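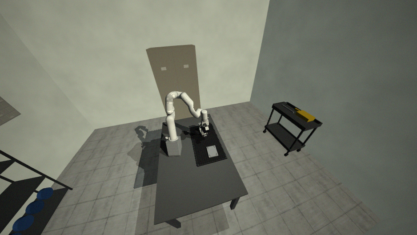 Tasico is bringing its tabletop paint, Grulance, to home customers this February, and I get to be the one to tell you! I'm Aliki Panagiotou, I started Tasico with my cousin Dionysis Vasilakis, and for years we only sold to joiners and shop fitters in big tubs you needed two hands to lift. People kept writing to ask for a small can. So now there's a small can. It comes in 13 colors, and the one I'd pick for my own house is the dark gray, pretty close to the long table up top -- flat, matte, very calm in a plain room. (Dionysis wants everyone to buy the green. Please look at the green.)

The thing we hear most from folks painting a table at home is that the top ends up shiny in patches, usually where two strokes overlapped and one was already drying. Grulance stays workable for 42 minutes at normal room temperature, so you can do a good-sized dining table edge to edge, go back over the bit you missed near the corner, and still have time to wash your roller. I've timed it in our own kitchen with the heating on and the window shut, and then again with the window open, which my family did not enjoy.

You'll want two coats. Sand lightly in between, wipe the dust off with a barely damp cloth, and leave the second coat overnight before you put so much as a coffee cup on it. The can says eight hours, I say overnight.
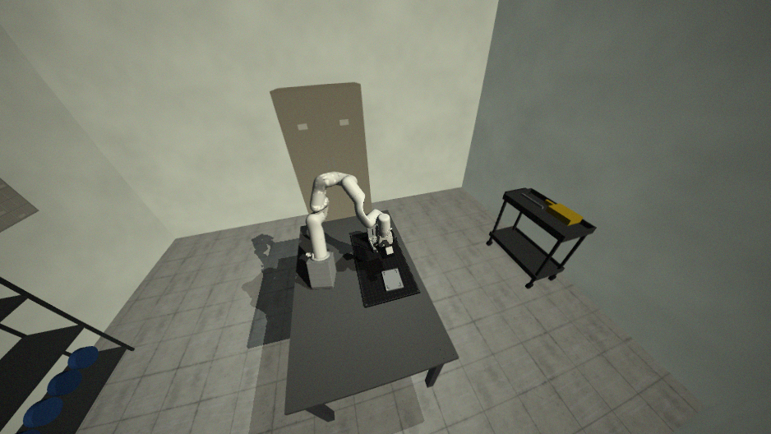 Our first home batch is 3,000 cans, mixed and filled at our workshop in Omis, and up to 2,000 of those are set aside for independent hardware stores. I'm really happy about that part. Ettore Costa, who runs our filling line, has been after me to keep the batch small so he can check the color against the master card by eye, and we've gone along with him. If a can doesn't match its card, it goes back in the mixer.

"I had an old pine table that three tenants had already painted, badly," says Stavros Manolakis, one of the landlords who tried Grulance for us over the winter. "I sanded it, did two coats, and my wife asked where I bought the new one."

The Alexiou stores will be the first to have it on the shelf, and they're doing an open morning this Friday from 9 a.m. at their main branch. Dionysis and I will both be there with painted sample boards you can put hot mugs on, scratch with keys, whatever you like. Bring a drawer front or a chair seat if you want to try a color on something of your own -- nothing bigger, please, we only have the one bench!

Color cards are free in store, or we'll mail you a set if you ask.

Press contact: Iason Kokkinos, Tasico. Iason can send sample cans, color cards and the full safety sheet, and he'll set up a call with me or Dionysis if you'd like to talk paint.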